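Subject: Re: [onach-users] Location codes for bins that move
From: Tullio Amato
To: onach-users

Evaristo Caputo wrote:

> We are moving the Arnutcombe stockroom from the old spreadsheet to Onach and
> I can't find a clean way to handle containers that don't stay put. Shelving is
> easy: aisle, bay, shelf, position. But we also have 66 open baskets that go
> from the shelf to a bench and back, sometimes to a different shelf. If I give
> each basket a location code, the code is wrong as soon as it moves. If I
> attach the stock to the shelf, the count is wrong as soon as the basket goes
> out. Breten had a "parent location" field for this. Is there an equivalent?
>
> Second question: import stops at row 40 with "duplicate key" and there is no
> duplicate in my file.
>
> Evaristo

Evaristo,

Yes, but it has a different name and it is off by default. Set `allow_nested = true` in the site config and restart. Each location record then accepts a `held_in` value, which can be another location.

## Codes

Keep the fixed locations as you have them. Give the baskets their own series with a prefix that can't be read as an aisle. At Zuccaro we use K plus three digits:

```
A-04-2-07 fixed, aisle A, bay 4, shelf 2, position 7
K-013 basket 13, no position implied
```

Stock records point to K-013 only. K-013 points to whatever it is sitting in. When the basket moves you change one field on one record, and the stock lines are untouched. Don't put the home shelf in the basket code. We did that for 2 months and had to reprint everything.

Make each bench a location as well, with type `work`. Work locations are left out of the reorder report unless you pass `--include-work`. Stock in a basket on a bench is treated the same way, so a part can show as short when the basket is simply out. I run the report with the flag on.

Nesting is limited to three levels. A basket in a tote on a shelf is fine. Anything deeper is rejected on save with an error that only says "invalid parent".

## Import

The duplicate key is probably a case problem. The importer folds codes to lower case before comparing them, so `a-04-2-07` and `A-04-2-07` collide. It also strips trailing spaces. Try:

```
cut -d, -f1 bins.csv | tr 'A-Z' 'a-z' | sed 's/ *$//' | sort | uniq -d
```

If that prints nothing, check for quoted fields with a comma inside. The row number in the message counts the header, so row 40 is line 40 of the file.

Import fixed locations first and baskets second. The `held_in` target has to exist already; the importer does not sort for you.

## Labels

Two labels per basket, on opposite short sides, outside, near the rim. A label on the floor of the basket is covered once there are parts in it. Black on white scans well on pale plastic. Leave a blank margin of about 2 mm on each side of the bars.
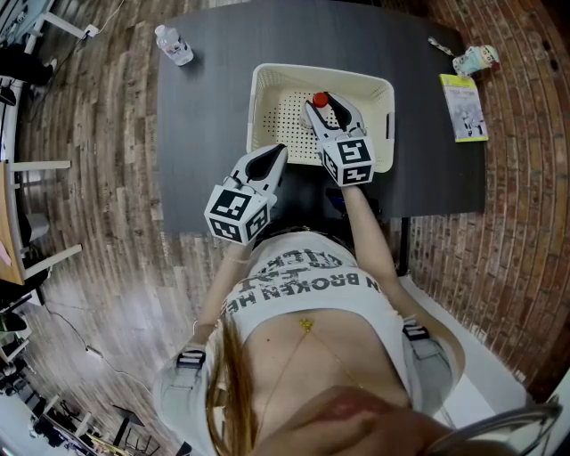 ## Still open

- Moving several baskets in one transaction. The web form takes one at a time. The command line tool accepts a list but writes no history entry.
- Cycle counts on nested locations. Mine come back with the basket listed under both the old and new shelf if it moves during the count. I reported this in May and have no answer yet.

Send me the first 40 lines of the file if the command above finds nothing.

Tullio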